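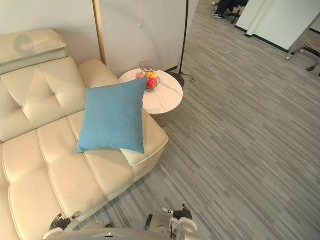
Progress report to Drindska, 27 September 2026
Prepared by Saimi Valtonen, Onlow

Work in this period was confined to sitting-room tidying, beginning with the placing of cushions.

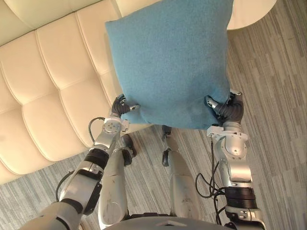
Cushion held by its two lower corners, beside the sofa.

Soft items remain the main difficulty. Edgardo Dalisay has planned 30 further trials, and we do not yet consider the task ready for use in homes.
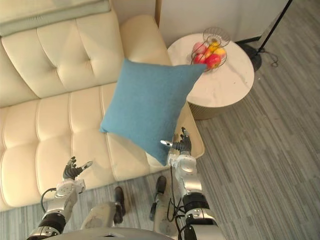 Cushion above the sofa seat, left hand open.

The next report is due in January.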